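Histmont open day: two-arm box handling recordings

README, July release

Contents
Joint positions, gripper states and fixed-camera video from the demonstration cell at the Histmont open day. Visitors watched from behind a barrier; Plostum staff operated the arms throughout. The set holds nearly 1000 episodes in 16 archives.

Task
Both arms work on an opened cardboard box at the front of the table. The rack of packages stays at the back and is not part of the task. 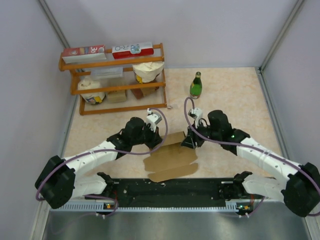 Episodes stopped by the operator are kept and carry the flag "aborted" in index.csv. Joint data and video share one clock. Archive 8 has no gripper states for the left arm; use the joint data only.

Known problems
Lighting changed during the afternoon and was not corrected. Audio was removed.

Use
Research and teaching. Cite as "Histmont open day set".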